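Social Policy and Household Poverty
Handout for Unit 6: Measuring what households go without

Last updated: January

This handout goes together with the lecture and does not replace the reading. Please bring it to the seminar, where we will use the Javthorpe case in small groups.

Income and deprivation

In the previous unit we looked at poverty as low income. A line is drawn, usually as a share of the middle income in the country, and all households under the line are counted as poor. The method is cheap and gives a number which can be compared from year to year. Its weakness is that two households with the same income may live in very different conditions. One has savings and a paid-off house, the other has debts, a sick child and a prepayment meter for electricity.

For this reason many researchers also measure material deprivation. They ask what the household lacks. A list of items and activities is prepared, and for each of them there are three possible replies:

1. We have it.
2. We do not have it and do not want it.
3. We would like it but cannot afford it.

Only the third reply is counted as deprivation. A family which has no car because it prefers to cycle is treated differently from a family which cannot pay for one. You will see later that the border between the second and the third reply is less clear than it looks.

Choosing the items

The list must be short enough to be answered in one visit and long enough to cover different parts of life. Typical items are a meal with protein every second day, enough heating in winter, two pairs of shoes, the replacement of worn furniture, and a machine for washing clothes. Some lists also have activities, for example meeting friends for a drink once a month.
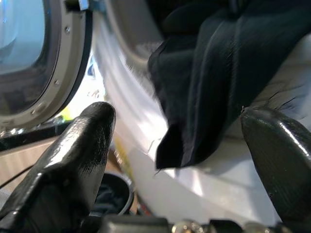

Household appliances are a usual part of deprivation lists.

There are two ways to decide what belongs on the list. In the expert approach, a group of specialists writes it. In the consensual approach, the general public is first asked which items every household should be able to afford, and only the items supported by a majority are kept. The second approach has the advantage that nobody can say the researchers put in their own taste. On the other hand, the public view changes slowly. Internet at home was for a long time seen as a luxury, even when job applications were already made online.

Appliances need special attention. When almost all households own a certain item, it does not separate the poor from the others any more and it is often taken off the list. But the few households which still lack it are usually in a very difficult position. Students should remember this when they compare an older list with a newer one.

Case: the Javthorpe survey

Javthorpe is a district of Wumville with many privately rented flats, most of them in older buildings. The city council wanted to know why requests for emergency help were rising there while the average income stayed the same. The fieldwork took six weeks. Interviewers went to 2729 addresses and completed the questionnaire at 2442 of them. This is a high response, and the report explains it by the fact that the interviewers came back in the evening, after 18.00, when people were at home.

The main results for our purpose are as follows.

– Deprivation and low income overlapped only in part. Many households above the income line could not afford three or more items on the list.
– Rent was the strongest single factor. Households which had moved in the last two years paid more and lacked more.
– More than 200 households reported that they had no way to wash clothes at home. Most of them used a launderette, and the price of it was not visible in any official figure of housing costs.
– Older tenants very often gave the second reply ("do not want it"), also for items such as heating in the bedroom.

The last point is known as adaptation. People who have lived for a long time with little may stop wishing for more, or they may feel ashamed to say that they cannot pay. The interviewer writes down "do not want" and the household disappears from the count. There is no perfect solution. Seixas, the research office which did the analysis, calculated the results twice, first in the standard way and then with all missing items counted as deprivation. For the younger tenants the two results were close. For the oldest group they were far apart.

Shared and landlord-owned items

A second difficulty in Javthorpe was ownership. The question "Do you have a fridge?" is simple in a house with one family. In a shared flat it is not simple at all. The fridge may belong to the landlord, or to one tenant who will move out and take it with him. The interviewers were told to count an item if the household could use it freely on any day. This rule is practical, but it hides insecurity – a person can lose access to everything in the kitchen from one week to another.

The same is true for textiles and bedding in furnished rooms. Curtains, mattresses and blankets were counted as present even when they were old, and the questionnaire had no question on their condition.
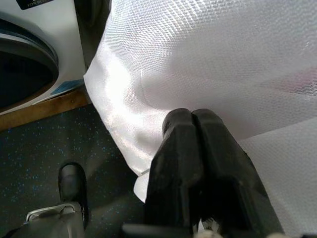
From results to policy

After the report, the council had two proposals on the table. The first was a cash payment to all tenants under a certain income. The second was a programme called Climidon, which would give goods directly: heaters, beds and kitchen appliances, with delivery and installation paid.

Arguments which were used for cash: the household knows best what it needs, the administration is small, and there is less stigma. Arguments for goods: the city can buy in large quantity at a lower price, and the money cannot be taken by a creditor. Against the goods it was said that a small flat may have no space or connection for an appliance, and that somebody must pay for the electricity afterwards.

Please note that neither proposal changes the rent. In the seminar we will discuss if this is a fair criticism or if it asks too much from a local programme.

Preparation for the seminar

Read the part of the survey report on adaptation. Then write half a page on one of the following points:

– Would you keep a washing machine on a deprivation list today? Say which of the two approaches you use.
– Suggest a better wording for the third reply, so that an older tenant would find it easier to choose.
– Which of the two council proposals would reach the households above the income line?

Half a page means half a page. Longer texts will be returned for shortening.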